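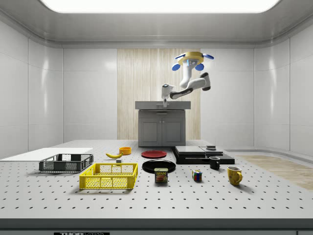

Somebody at Storer had already asked whether a fault that only lives in a simulator counts as a fault at all, and whether their money was being spent fixing a thing that can't break a real plate. Fair question, and it came in the day after my last update, so I'll start there.

Yes, it counts. The controller we run in the sim is the same one that goes onto the arm at Henare in November. If it drives the wrist into a cabinet on my screen, it'll have a go at the real one too.

So, what went wrong. The job is to pull the top handle on the grey cabinet with the arm hanging overhead, then clear the tableware. On run 56 the gripper came down on the handle, the force reading dropped out, and the arm kept pushing. No stop, no warning, nothing in the log except a cheerful "grasp ok". I went back through the whole batch (77 runs, two very long evenings) and found it had happened 3 times. The other two I'd put down to a bad grip and moved on, which I'm a bit embarrassed about.

The cause was dull. When the force signal goes missing, the Trerkia module reads it as zero, and zero means "not touching anything yet, carry on". We'd all looked at that line and nobody blinked. It now treats a missing signal as a fault and holds position until a person clears it. I also put a speed cap on any move near the cabinet, so runs are slower, and yes, you'll see that in the cycle times.

Where that leaves the plan: the drawer work is behind by the time I spent on this. Clearing the mugs and plates is on track. The can is still a pain, the gripper likes to tip it, but that's an ordinary sort of problem and I'm enjoying it!

Spending is inside the budget. I'd like to move 45 hours from the Hututano display work over to fault testing, mostly so I can cut signals on purpose and watch what the arm does. I'd need a yes from you before I touch the timesheet codes.

I still haven't tested a signal that freezes instead of dropping out. It's next on my list, and I don't want anyone standing under the arm at Henare until it's done.

13 July 2018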